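Rapport de projet, licence 3, parcours Langues et patrimoines
Branwen Penry
Encadrement : Branwen Gwynne
Rendu le 15 décembre 2019

Les carnets de chansons de la vallée de Kerau : langues, copistes, usages

1. Point de départ

Le projet porte sur un ensemble de carnets de chansons recopiées à la main dans la vallée de Kerau et conservées aujourd'hui à la bibliothèque de Curham, sous le nom de fonds Sârbu. Le fonds tient son nom de l'institutrice qui l'a réuni et l'a donné à la ville à sa retraite. Il comprend 22 carnets. Aucun n'a été publié, et le catalogue les décrit en une seule ligne : « chants populaires, langue locale ».

Cette ligne est inexacte. Dès les premières pages, on trouve du gallois, de l'anglais, quelques couplets en roumain et des refrains où deux langues alternent d'un vers à l'autre. La vallée est souvent présentée dans les brochures comme un endroit isolé, resté à l'écart de tout. Les carnets donnent une autre idée de ses habitants. On y chantait des chansons de marins, des cantiques traduits, des complaintes apprises sur des chantiers loin de la maison.

La question que j'ai retenue avec mon encadrante est la suivante : qu'est-ce qui décide un copiste à noter une chanson dans une langue plutôt que dans une autre, quand il en connaît plusieurs ?

2. Corpus

J'ai dépouillé la totalité des carnets, soit 449 textes. Un texte est ici une chanson ou un fragment de chanson séparé du suivant par un titre, un trait ou un blanc. Les recettes, les comptes et les brouillons de lettres qui occupent les dernières pages de plusieurs carnets n'ont pas été retenus, sauf quand un couplet y était glissé (le cas se présente dans le carnet 2, au dos d'une liste de courses).

Pour chaque texte, la fiche indique le carnet et la page, le premier vers, la langue ou les langues, la présence d'un nom d'air, les ratures et les notes marginales. J'avais prévu une rubrique « auteur ». Je l'ai abandonnée au bout d'une semaine, car les noms écrits sous les chansons désignent tantôt la personne qui l'a composée, tantôt celle qui l'a chantée au copiste, et rien ne permet de trancher.

Les fiches ont été saisies dans Clurnevis, le logiciel de dépouillement utilisé au département. L'export des caractères accentués gallois (ŵ et ŷ) a posé problème pendant tout le premier mois et une partie des fiches a dû être reprise à la main.

3. Lecture des écritures

La plupart des carnets sont de plusieurs mains. Une jeune fille commence, une tante continue, un voisin ajoute une chanson à boire sur la page de garde. J'ai renoncé à identifier toutes les mains et je me suis limitée à signaler les changements nets : encre, inclinaison, forme du d final.

L'orthographe du gallois est irrégulière et suit la prononciation de la vallée. Les mutations consonantiques sont tantôt notées, tantôt oubliées, parfois dans le même couplet. L'anglais est écrit de façon plus scolaire, avec des majuscules soignées, ce qui correspond à la langue dans laquelle les copistes avaient appris à écrire. Mme Gwynne m'a conseillé de ne rien normaliser dans les transcriptions et de placer la forme standard en note. C'est ce que j'ai fait pour les 300 premiers textes. Pour les autres, faute de temps, seule la forme du carnet est donnée.
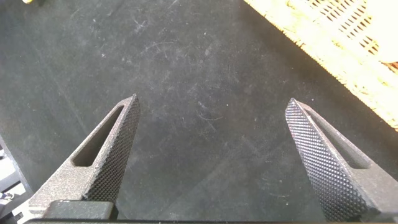 4. Résultats

4.1. Langue et genre

Le gallois domine dans les berceuses, les chants de travail et les cantiques. L'anglais se trouve surtout dans les chansons narratives longues, celles qui racontent un naufrage ou un procès, et qui circulaient en feuilles imprimées. Les copistes les recopient souvent avec la mention de l'imprimeur, comme si elle faisait partie du texte.

Les couplets roumains sont tous dans des carnets tenus par la famille Sârbu ou par leurs voisins immédiats. Chez les voisins, ils sont notés à l'oreille, avec les lettres du gallois. Le son ș y devient si, et le mot dor, qui revient dans presque tous ces couplets, est rapproché deux fois en marge du gallois hiraeth. Les deux mots désignent un manque, une nostalgie de quelqu'un ou d'un lieu.

4.2. Les chansons à deux langues

Dans ces chansons, la répartition est assez stable. Le récit est en anglais et la réplique en gallois. Celui qui arrive de la ville parle anglais, la fille à qui il s'adresse répond en gallois, et le comique vient de ce qu'il ne comprend pas. Dans le carnet 22, les rôles sont inversés et c'est un pasteur gallophone qui se fait répondre en anglais par des enfants.

4.3. Ce que disent les marges

Les notes marginales sont brèves : « air de ma mère », « à ne pas chanter devant N. », « couplet perdu ». Leur langue ne suit pas toujours celle de la chanson. Une chanson anglaise peut être commentée en gallois, alors que l'inverse est rare. J'en déduis que le gallois reste la langue dans laquelle on s'adresse au cercle des lecteurs du carnet, même lorsque le répertoire vient d'ailleurs.

5. Limites

Les carnets ne sont presque jamais datés. L'ordre dans lequel la bibliothèque les a numérotés est celui du don et ne renseigne pas sur leur ancienneté. Je n'ai pas non plus traité les airs, qui demandent des connaissances musicales que je n'ai pas. Enfin, ma lecture du roumain dépend des traductions fournies par la famille, que je remercie pour sa patience.

6. Suite possible

La bibliothèque de Curham a accepté de corriger la notice du catalogue à partir de mes fiches. Il resterait à achever la normalisation des textes et à enregistrer les quelques personnes de Kerau qui chantent encore ce répertoire. Les fiches, classées par carnet, sont déposées au secrétariat du département avec la liste des premiers vers.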